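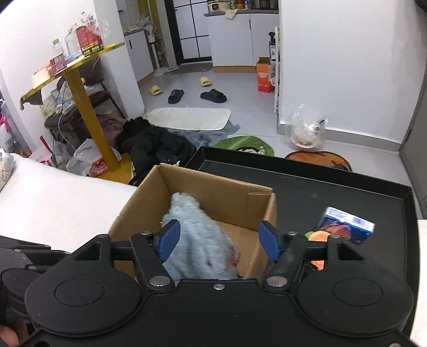
Figure 2. The hand-held gripper above an open cardboard box holding a plush item, with both blue pads in view.

4. Evaluation of the Lakedel Hand Kit

4.1 What the kit contains

The Lakedel hand kit is sold by Claston as a complete package for recording manipulation demonstrations without a robot arm. We bought our kit at the list price in January and had no contact with the maker beyond ordinary customer support. The version we tested was the one on sale as of 2 March 2020.

The kit has two hand-held grippers, a camera mount for each, a charging base, spare finger pads, and a license for Listico, the software that stores and sorts the recordings. Each gripper has two jaws driven through a linkage, and each jaw carries a blue pad at its tip (Figure 2). The pads are a wear part. They can be changed with the small driver that comes in the package, and a new pair took us less than five minutes to fit.

The housings sit between the operator's hand and the jaws. This keeps the weight close to the wrist, but it also takes up a good part of the camera's lower field of view. The pads themselves stay visible when the jaws are open, and in Figure 2 the plush item can be seen between them. Thin objects lying flat under the linkage are harder to see. Operators who looked straight down at their hands did not notice this problem while recording, and we found it only when we reviewed the video.

4.2 Setting and tasks

All recordings were made in furnished homes. We did not clear the rooms beforehand. Household goods, slippers, and floor mats were left where they were, and the work was done on or next to a large black tray with a raised rim. The tray was not part of the kit. We used it to mark off the work area so that the same tasks could be repeated from one home to the next.

The task set had 12 tasks. Most of them involved picking up a household item and placing it in a container, or taking it out again. Items included soft goods and packaged cartons. Open cardboard boxes were used as containers in several tasks, as their walls limit how far the jaws can spread and force the operator to choose an approach angle.

Operators had one practice period before recording. They were told to work at a pace that felt normal to them and to leave failed grasps in the recording. Kenza Abou Zeid reviewed every file and labeled each attempt as complete, incomplete, or unusable. An attempt was unusable if the jaws could not be tracked for more than two seconds in a row.

4.3 Results

We collected nearly 2,000 attempts. Of these, 354 were labeled unusable. Tracking loss was most common when a gripper was lowered deep into a box and the camera saw little except plain cardboard. Moving the mount to its upper position helped with this, though it made small items harder to make out.

Soft items gave less trouble than we expected. The pads could pinch loose fabric or plush without exact alignment, and operators seldom needed a second try. Cartons were more demanding. When a carton was wider than the jaw opening, it had to be tipped onto a narrow side first, and operators often used the second gripper to hold it steady.

The Listico software imported all of the files, but its automatic split between attempts was often wrong when an operator paused with the jaws open. We ended up setting these boundaries by hand. Customer support told us that the pause length can be changed in the settings file. The printed manual does not mention this.

4.4 Comparison with the Rutherford kit

We had used the older Rutherford kit in earlier work and repeated part of the task set with it. The Rutherford gripper is lighter and blocks less of the view. Its jaws close with less force, however, and cartons slipped more often. Its pads are glued in place and cannot be changed by the user. For long sessions in homes, we preferred the Lakedel kit in spite of its weight. For short sessions with small, light items, either kit would serve.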